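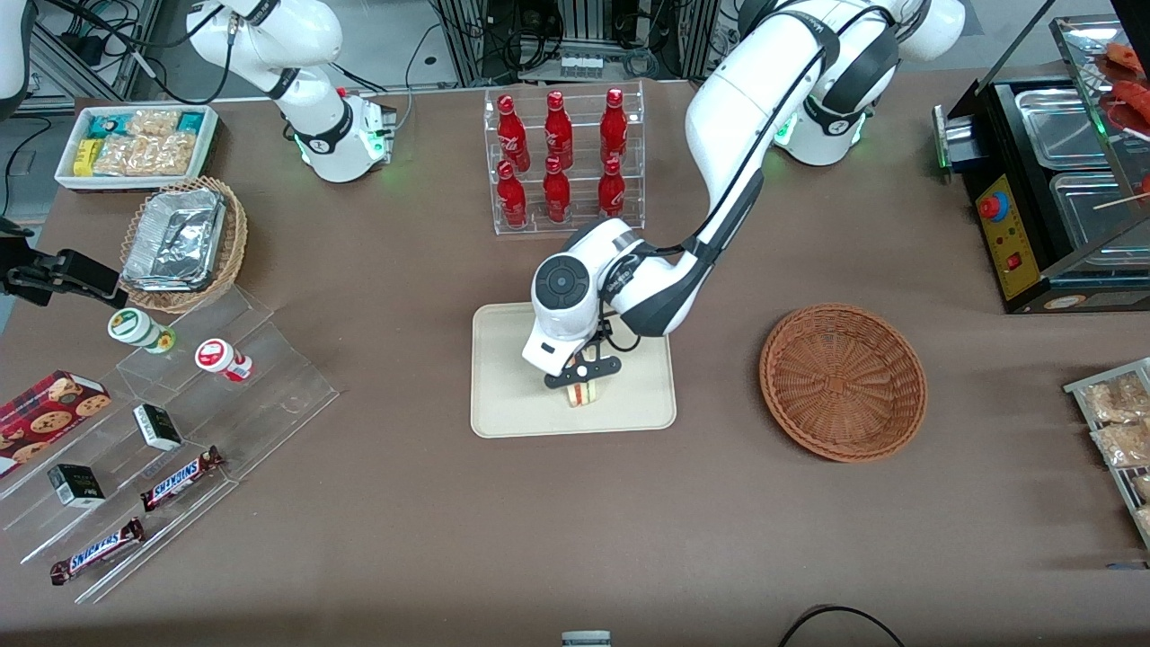
If you want a two-arm setup to learn a snack counter job, most of your week goes into recording demonstrations, so let me walk you through how I do it at Tustik. I start every batch with one short task and stay on it until I'm sick of it. Sandwich to tray is my favorite starter: the left arm does the holding, the right one stays folded up out of the way, and the tray sits flat in the middle of the table with the basket off to one side. Bread squishes, which makes it a great teacher (and a messy one!).

Before you record
Put everything where a real counter would have it. I leave the Coke rack, the snacks and the foil containers out even when the task doesn't touch them, so the policy gets used to clutter. Then write the task as one plain sentence, like "put the sandwich on the tray," and type it into Mestorano before you hit record.

Recording
Do 5 slow practice runs and throw them away. Now go for 200 keepers, in blocks of 16, and take a break between blocks - tired hands make jerky paths. Close the gripper gently, lift, move over the tray, pause for a beat, lower, open. Every block, shift the tray a little and turn the sandwich a different way.

What to keep
Keep a run if you fumbled and recovered smoothly. Toss it if you bumped the rack or stopped to think for more than two seconds. I tag fumbles as "recovery" so I can pull them out later.

Checking
Play back a few runs from each block the same day. I once found a whole block with the wrong task sentence on it, and relabeling took all evening!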